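3.2 Straßenmusik als Einstieg

Erhoben wurde in Leltambridge, Juli, jeweils ab 17 Uhr. Zwei Folkgruppen, Tamia und Skila, beide ohne Label. Interviews kurz, teils zwischen den Sets.
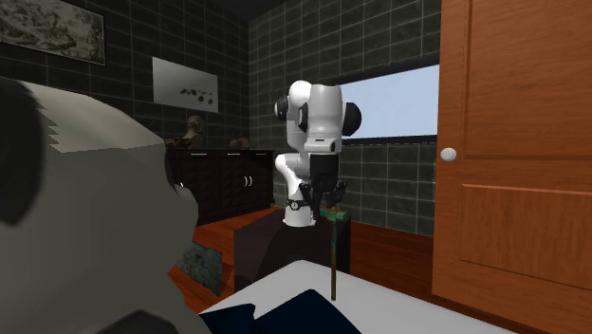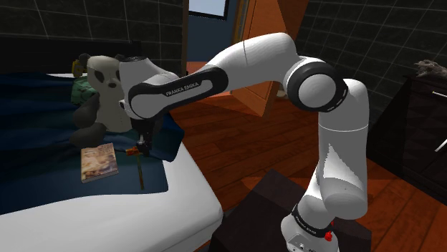

Abb. 2: Simuliertes Schlafzimmer, weißer Roboterarm mit schwarzem Greifer, zwei Ansichten.

Skila spielte 8 Stücke pro Set, davon kaum eigene. Tamia dagegen fast nur Eigenes – Publikum blieb trozdem länger stehen. Kvaran (Geige, Tamia) nennt die Lautstärke als Hauptproblem, nicht das Repertoire. Deckt sich mit Baldursdóttir, dort allerdings nur Blaskapellen. Festivalanfragen kamen bei beiden über Zuhörer, nie über Agenturen. Verkauf von Tonträgern: 100 Stück bei Skila, bei Tamia keine Angabe. Vergleich der beiden Gruppen daher nur eingeschränkt möglich, siehe auch Abschnit 4.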